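Storing bedding and winter clothes in a small flat

Most of the trouble with storing blankets and jumpers comes from putting them away before they are ready. Wash everything first, even the things that look clean. Moths go for skin oils and food marks more than for the wool itself, and a faint stain in April will be a yellow one by autumn. Dry it all fully, then leave it another day on the airer. Duvets hold damp in the corners, so squeeze those before you decide.

Folding

Fold jumpers in three lengthways with the arms laid across the back, then in half. Don't hang them. Heavy knits drop at the shoulders within a few weeks and no amount of steaming brings them back properly.

Sheets are easier kept as sets. Put the fitted sheet, the flat sheet and one pillowcase inside the second pillowcase and close the end over. Annick Guillot wrote in from Serkville to say she pins a scrap of paper to each set with the bed size on it. Safety pins rust, so use a small plastic peg if the cupboard is on an outside wall.

What to put things in

Vacuum bags are fine for synthetic duvets and spare pillows. Feather and down should not be crushed for months, and wool comes out with creases that take a long time to drop. For those use a cotton bag or an old duvet cover with the buttons done up.

Cardboard is all right for short spells and for sorting. Shallow trays from the supermarket are handy because you can see the whole contents at once and slide them in and out from under a bed. Change them when the edges go soft. Don't use boxes that have held fruit or veg, and don't leave any cardboard on a concrete floor.

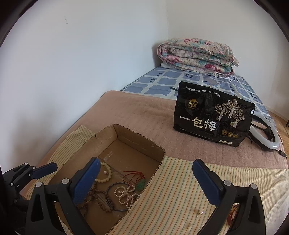 Before anything goes under the bed, vacuum there with the narrow nozzle, right up to the skirting board. Carpet moth likes a dark edge that is never walked on. Pull the bed out if you can. Check the underside of the mattress and the slats while you are down there, and tighten any bolts that have worked loose.

Measure the gap too. Ours is lower at the middle rail than at the sides, and the first lid we bought caught on it every time. The Skasora underbed drawer has wheels at one end only, which works well on carpet but marks a wooden floor. Stick felt under the other end.

Moths and smells

Cedar blocks lose their scent after a season. Rub them with fine sandpaper and they will do another. Lavender bags smell pleasant and not much more. If you find holes, put the garment in a sealed bag in the freezer for two weeks, then wash it.

For a musty cupboard, empty it, wipe the inside with a weak vinegar solution and leave the doors open overnight. A saucer of bicarbonate of soda on the top shelf helps after that. Change it every 3 months.

Keeping track

Write a list of what is where and tape it inside the wardrobe door. Chie Yoshida numbers her boxes 1 to 9 and writes only the number on the outside, with the contents on the list, so relabelling is never needed. Cross things off in pencil as they come out.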